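Workshop Cleaning Tips I Believe, and a Few I Don't

By Mererid Owen

I get sent a lot of cleaning advice. Most of it calls for vinegar, and most of the people passing it on have clearly never tried it on a bench that sees daily use. I went through a pile of it in October and kept what held up.

Vinegar and baking soda, together. No. It fizzes, it looks busy, and then you have salty water. Baking soda on a damp rag is a decent mild scrub for enamel and painted steel. Vinegar is fine on hard-water scale. Use one, rinse, and if you must use the other, do it another time.

Newspaper for glass. I've read this for years, and I still get gray fingers and a smeared window. A clean cotton rag does better. So does a squeegee with a fresh rubber.

Dryer sheets in the tool drawer. Supposed to stop rust. I left some in one drawer and none in the one under it, all winter, same kind of chisels in both. I couldn't tell them apart, except that one set smelled like laundry. A wipe of light oil takes less time.

Metal bins and trays. "Just hose it out" is the usual advice, from people who don't have to find a place to dry the thing. Scrape or brush first. Dry dust comes off dry metal with a stiff hand brush, and once you add water you're pushing paste into the corners. Sloped sides are easier to brush down than straight ones. Old splatter is another matter, and I would leave it alone unless it flakes into whatever you keep in there. 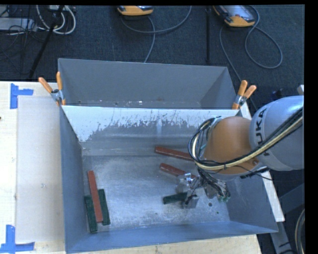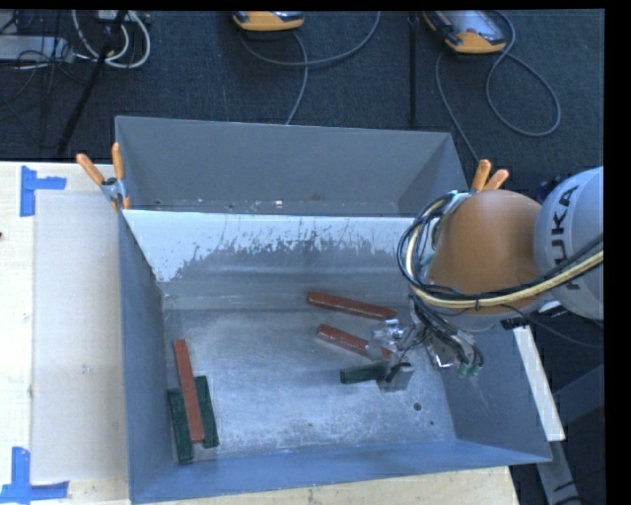 Splatter on the far wall, dusty floor.

If you do decide to wash, use warm water and dish soap, then a towel, then leave the bin tipped up overnight. I bought the Kekska degreaser after seeing it praised everywhere. It works. Dish soap worked too, and I already had it by the sink.

Sandpaper grits. A reader named Trevor wrote to say you can skip from very coarse to very fine if you "just sand longer." Try it on a scrap and hold it up to a window. The coarse scratches will still be there, only shinier.

Magnetic strips. Good for small screwdrivers. I don't trust them with anything heavy over a bench where I put my hands, whatever the package says. Jullero sells a strip with a little lip along the bottom, and the lip does more of the holding than the magnet, as far as I can see.

Sawdust on oil spills. This one I'll grant. Throw down plenty, leave it an hour, sweep, do it again. It won't lift an old stain out of concrete, and the people who claim it does usually have a new floor. Put the oily sawdust in a metal can with a tight lid and keep it outside, away from the house.

Labels. I was told to number every jar and keep a list. The list went missing by spring. Now I tape one of the actual screws to the front of the jar.

WD-40 on everything. Please stop. It has its uses, but a sticky drawer wants candle wax on the runners and a squeaky hinge wants real oil. I did 2 drawers in the old Tranitz cabinet with the stub of a dinner candle and they still slide fine.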